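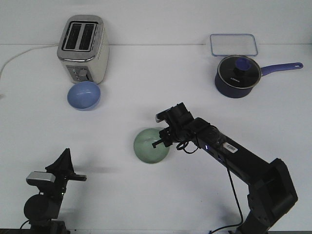
How long does the Wirside housewares fair stay open to trade visitors?
Trade visitors are admitted for 6 days, with the public welcome on the last two.

Our delegation attended on 28 October 2020. The fair listed 127 exhibitors in 18 groups, and most of the morning was spent with Tapia, whose staff explained their repair and spare parts service. Parts are kept for older models – a point our members have raised before.
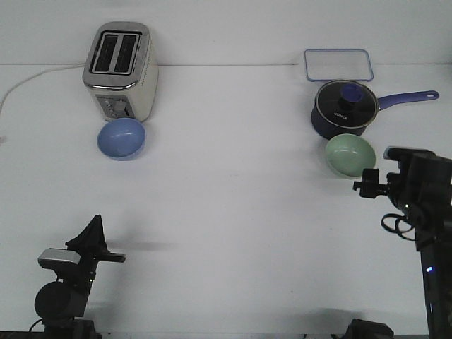
Toaster and light blue bowl on a white tabletop.

Ultora gave the afternoon talk on shipping costs. Copies of the talk may be requested from our office.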